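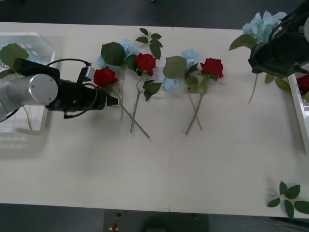 Stela Ene
Re: silk flowers for the church porch
I do see what you mean, bless you, but real roses in October cost the earth and they droop by teatime. Mine from Bruvness have done four weddings and a christening.

drasach80
Sorry Stela, I can't agree – no scent, and my gran would turn in her grave. Fresh for the porch, surely?

Stela Ene
Well, I'd go halves with you, love. Fresh by the door and silk up high where it's draughty.

malik31
Halves gets my vote too.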